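Section 4. Placing and caring for the Zekdale round table

This section covers placement, leveling, first cleaning and daily care of the Zekdale round table in a lounge or waiting area. Assembly of the pedestal and fastening of the top are covered in Section 3. Do not begin the steps below until all pedestal bolts have been tightened.

4.1 Before you start

You will need:

Two soft cotton cloths, clean and lint free
A spirit level
The hex key supplied in the Rees hardware bag
Felt pads, self-adhesive
A bowl of lukewarm water and a mild dish soap

CAUTION: The top is heavy. Two people are needed to lift the assembled table. Do not roll it on the rim or drag it by the edge.

CAUTION: Do not peel the protective film in a room where sanding, drilling or painting is still in progress. Dust trapped under a cloth will scratch the lacquer.

4.2 Positioning the table

1. Clear the floor area and vacuum it. Grit under the feet will mark both the floor and the foot caps.

2. Lift the table by the pedestal and set it down in its final place. Keep it out of direct sunlight and away from radiators and floor vents.

3. Leave at least 2 inches between the rim and any wall, column or fixed panel.

4. Place the armchairs. Push each chair in as far as it will normally be used and check whether the arms or the seat front touch the rim.

5. If a chair touches, move the chair back or apply a felt pad to the chair at the point of contact. Do not apply pads to the table rim. The adhesive may lift the finish when the pad is removed.

6. Sit in each chair and check knee clearance.

NOTE: Irneo low chairs have a seat front that sits close to the height of the tabletop. With these chairs, step 5 should be repeated after one month of use, when the cushions have settled.

4.3 Leveling

1. Place the spirit level across the center of the top, in line with two of the feet.

2. Turn the foot screw on the low side clockwise to raise it. Use the hex key for the last half turn.

3. Rotate the level a quarter turn and repeat.

4. Press down on the rim at four points. If the table rocks, return to step 1.

5. Tighten the lock nut on each foot by hand, then a quarter turn with a wrench.

A table that has been moved to another room must be leveled again. The foot screws should not be extended past the red mark on the thread.

4.4 First cleaning

1. Peel the film slowly from one side, keeping it low and close to the surface.

2. Wipe off any film residue with a damp cloth and a drop of dish soap. Work in the direction of the grain where the grain is straight. Where it swirls, use short, light strokes.

3. Wipe again with clean water.

4. Dry at once with the second cloth.

5. Wait 60 minutes before placing anything on the top.

Do not use furniture polish during the first month. The lacquer reaches full hardness in that time, and wax applied too early leaves a haze that has to be removed by a finisher.

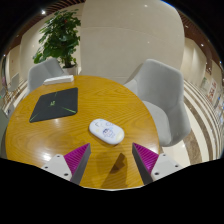
Objects left on the lacquer are the most common source of surface damage. Hard items should stand on a mat or have felt on the underside, and any item that is moved often should have a fixed place. A square mat set at an angle, such as the charcoal-grey one with the green starburst lines, takes up more of a round top than its size suggests, so check that all four corners are supported before putting a cup on it. A tissue box can be kept close to the back rim, which leaves the middle of the table open. Small cases can be laid flat for short periods, but should be lifted when moved, never slid.

4.5 Mats and coasters

Use mats with a cloth, cork or felt underside. Soft vinyl and some rubber compounds react with lacquer and can leave a permanent dull patch in the shape of the mat. If the material of a mat is unknown:

1. Cut or find a small piece of the same material.

2. Place it on the underside of the tabletop and hold it there with low-tack tape.

3. Leave it for two weeks.

4. Remove it and inspect the finish. If there is any change in gloss or color, do not use the mat.

Lift mats once a week and wipe beneath them. Mats left in one place for a season will leave a lighter area where the surrounding wood has darkened with daylight. This is normal for the golden-orange finish and will even out after the mat has been moved.

4.6 Overhead lighting

On a glossy top, ceiling lights produce bright reflections that can make reading at the table uncomfortable.

1. Sit in each chair in turn with the lights on.

2. Note where the reflections fall.

3. Move the table or the chairs in small steps until the reflections are outside the area used for reading.

4. If the table cannot be moved, place a matte mat over the affected area.

The same reflections are useful when checking the finish. Look across the surface at a low angle toward the light. Scratches, rings and cloth marks show as breaks in the reflection.

4.7 Daily care

Dust with a dry cotton cloth. Blot spills immediately and wipe with a damp cloth. Do not let water stand along the rim, where the lacquer is thinnest.

Do not use:

Glass cleaner, alcohol or any product containing ammonia
Scouring pads or melamine sponges
Silicone spray

Tissues and paper towels may be used to blot a spill. They should not be used for dry wiping.

4.8 Minor faults

White ring from a cup. Wait one day. If the ring remains, rub lightly with Umo lacquer cream on a cotton cloth, then buff.

Sticky patch. Wash with mild soap and water, rinse and dry. If the patch returns, check the underside of any mat used in that spot.

Table rocks after cleaning. A foot has moved off its cap. Lift, reseat the cap and repeat 4.3.

Fine scratches. Order repair kit 51. The kit treats the clear coat only and must not be used where bare wood is exposed.

Chip on the rim. Cover with low-tack tape to keep moisture out and contact the dealer. Do not fill with wax.

Continue with Section 5 for removal of the top and storage.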